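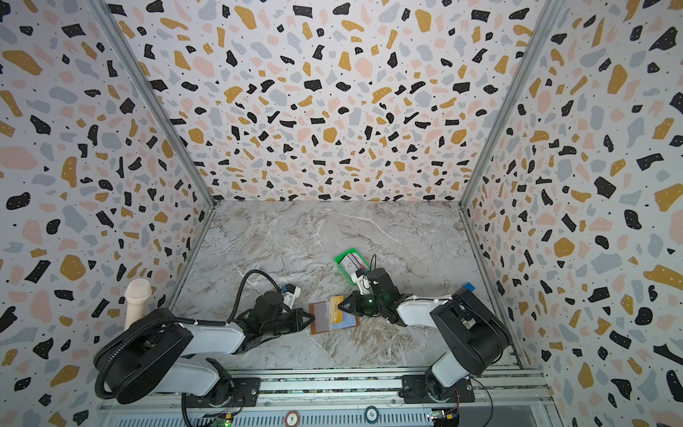 Last edited in April by golob_p — 7 replies

Right arm drops out while holding a card

golob_p
Two-arm cell, the card job. The right gripper takes a card, gets it above the holder, and then the right arm faults and freezes. The left one carries on as if all is well. Log says code 254, bus timeout. It ran 60 cycles clean before the first one, now it's every 4 or so. Controller is the Trandholm.

bevis_fan
Check the cable at the wrist. Mine did this when the conduit pulled tight at full reach.

golob_p
Checked. There's slack on both arms and I wiggled every connector with it powered. No change.

mdx
254 on a Trandholm is almost always supply sag. Put a meter on the rail while both arms move.

kettle9
Disagree. Sag would take both arms down if they share a supply. Do they?

golob_p
They share one, yes. Only the right one drops.

mdx
Doesn't rule it out. The right arm has the longer run on my setup and it always goes first.

kettle9
Measure it then. And please stop clearing the fault with your hand in the cell. You said in the other thread you pull the card out before you reset. The left arm is still live at that point.

golob_p
Fair. I've been hitting pause, not the e-stop.

kettle9
Pause doesn't cut the drives. Use the stop.

golob_p
Update. Supply dips when both arms lift together. I moved the right arm to its own supply and got through a morning with one fault, so better but not gone. Swapping the little board by the right base next. Will post the log.
Panagiotis Golob

bevis_fan
Still say cable.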